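소비자 심리와 포장 4주차 강의 노트
'선택의 역설'과 '넛지'를 어디까지 믿을 것인가
담당: 호세피나 가리도(Josefina Garrido)
2020년 2월 19일 배포본

지난주에 읽은 세 장을 전제로 쓴다. 안 읽은 사람은 오늘 내용이 왜 이렇게 삐딱한지 이해하기 어려울 것이다.

1. 오늘 다룰 주장

교과서에는 이렇게 나온다. 선택지가 많으면 사람은 덜 산다. 물건을 눈높이에 두면 더 산다. 포장 색이 밝으면 내용물을 더 달게 느낀다. 세 문장 모두 시험 답안에 쓰기 좋게 생겼고, 바로 그 점이 의심스럽다. 누가, 언제, 무엇을, 얼마나 더 샀는지가 빠져 있기 때문이다. '더'라는 말이 나오면 무엇과 비교했는지부터 찾아보라. 비교 대상이 없는 문장은 노트에 옮겨 적지 않아도 된다.

2. 포장과 내용물

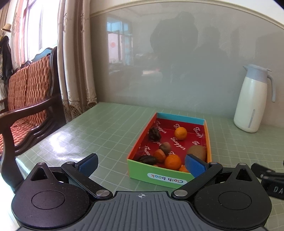
포장 연구에서 가장 자주 생기는 문제는 포장의 효과와 글자의 효과를 나누지 않는다는 것이다. 색을 바꾸면서 문구도 바꾸고, 문구를 바꾸면서 상자의 크기까지 바꾼 다음 결과를 '색채 효과'라고 부른다. 레데스마(Ledesma) 매장 조사가 그랬다. 참가자 115명에게 두 가지 상자를 보여 주었는데 두 상자는 색, 서체, 높이가 전부 달랐다. 그러고는 초록이 신선함을 전달한다고 결론을 냈다. 초록 면에 'Cloth book'이라고 적힌 종이 상자에 과일을 담아 놓으면 사람들은 무엇에 반응할까? 초록일 수도 있고, 과일과 맞지 않는 글자일 수도 있고, 그냥 과일일 수도 있다. 글자를 거꾸로 놓인 채로 읽었는지 바로 읽었는지도 변수가 된다. 이 가운데 하나를 골라내려면 나머지를 고정해야 하는데, 레데스마 보고서에는 고정했다는 말이 한 줄도 없다.

참고로 같은 보고서의 부록에는 응답을 제외한 기준이 나오지 않는다. 115명에서 44명이 빠졌다고만 되어 있다. 누가 왜 빠졌는지 모르면 남은 사람들의 평균은 읽을 가치가 별로 없다.

3. 진열 위치

세킥스(Sekix)라는 컨설팅 업체가 돌리는 자료에는 계산 기록 1061건이 나온다. 숫자가 커서 믿음직해 보이지만 매장은 2곳이다. 같은 매장에서 나온 기록은 서로 독립이 아니다. 한 매장에 행사가 걸리면 그날 기록이 통째로 흔들린다. 게다가 자료를 모은 기간이 12월이다. 과일이든 과자든 12월에는 평소와 다르게 팔린다. 진열대를 옮긴 효과를 보고 싶었다면 옮기지 않은 매장의 12월도 함께 실었어야 한다.

'눈높이'라는 말도 문제다. 누구의 눈높이인가? 자료에는 선반 높이만 있고 손님의 키는 없다. 유모차에 앉은 아이가 조르는 경우까지 생각하면 이 개념은 꽤 헐겁다.

4. 낱개와 묶음 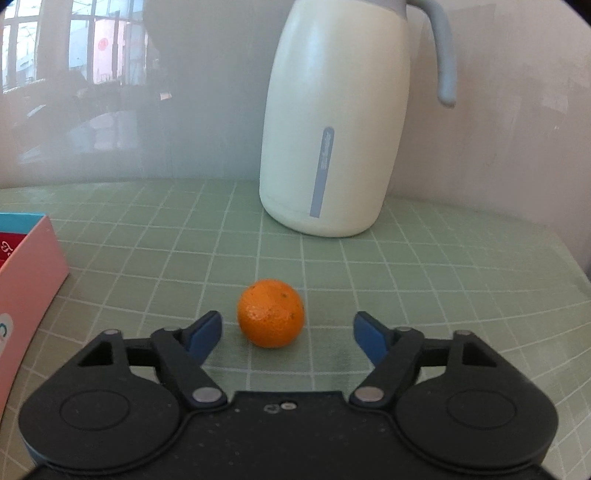
타데오 베니테스는 지난 학기 게시판에 이렇게 반박했다. 낱개로 놓인 과일이 덜 팔린다는 결과는 여러 번 나왔으니 한 조사의 결함만 붙잡고 늘어지는 것은 공정하지 않으며, 결함이 제각각인 조사들이 같은 방향을 가리키면 그 방향은 믿어도 되지 않느냐는 것이다.

일리가 있다. 다만 조건이 둘 붙는다. 첫째, 결함이 정말 제각각이어야 한다. 내가 찾아본 조사들은 대부분 묶음 쪽의 단가를 낮춰 놓았다. 그러면 모두 같은 방향으로 틀릴 수 있다. 둘째, 반대 결과가 나온 조사도 발표되었어야 한다. 효과가 없었다는 보고서를 돈 주고 주문한 업체가 굳이 공개할 이유는 없다. 이 반박에 대한 재반박은 환영한다. 단, 출처를 달 것.

5. 용어 정리

교란 변수: 보려는 원인과 함께 움직여서 결과를 설명해 버리는 다른 원인. 2절의 서체와 높이가 여기에 든다.
군집 자료: 같은 묶음에서 나와 서로 닮은 관측치. 3절의 계산 기록.
출판 편향: 결과에 따라 공개 여부가 갈리는 현상.
넛지: 이 수업에서는 '금지도 가격 변화도 없이 선택 환경만 바꾼 것'으로 좁혀 쓴다. 할인은 넛지가 아니다.

6. 과제

로스툼(Rostum) 사례집 2장을 읽고, 저자가 '효과가 있었다'고 쓴 문장 하나를 골라 한 쪽 이내로 따져 올 것. 비교 대상, 제외 기준, 기간을 반드시 적는다. 글쓴이의 의도를 추측하는 문장은 감점한다. 술레마 리켈메의 요약본을 돌려 보는 것은 괜찮지만 요약본에는 표가 빠져 있으니 원문의 표를 직접 확인해야 한다.

다음 시간에는 가격 끝자리 9의 효과를 다룬다. 미리 말해 두자면 이쪽 자료도 썩 나을 것은 없다.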